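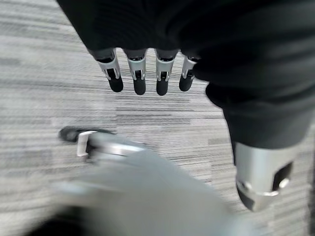
Figure 5. Striped grey carpet, one of the floor coverings found in the surveyed offices.

3.2 Floor coverings and footfall noise

The floor covering was recorded in each of the 628 rooms for which a complete acoustic record was available. Carpet was the most common finish in open-plan offices (Figure 5), while corridors and kitchens were mostly finished in vinyl or left as painted screed. Rooms with mixed coverings were assigned to the class that made up the larger part of the floor area, following Geraghty and Nel.

Footfall noise was measured in the room below with a standard tapping machine placed at four positions on the floor above. Levels were averaged over the positions and corrected for background noise and for the reverberation time of the receiving room. At the Hakanthorpe site the background level was too high during working hours, and the measurements were repeated on a Friday evening after the ventilation had been switched off.

Carpeted floors gave lower levels than hard floors in every building, but the spread within the carpeted class was wide. Much of it can be traced to the underlay. Where the carpet had been glued straight to the slab, as in the Zindlow building, the reduction was small below 600 Hz and only became clear in the higher bands. Pile height had a weaker effect than expected - Yoon and Lim report the same for hotel bedrooms - and was dropped from the final model.

Carpet age could be established from purchase records for only part of the sample. No trend with age was found in these rooms, although the oldest carpets were also those with the thickest underlay, and the two effects cannot be separated with the present data. The effect of furniture load is treated in Section 3.3.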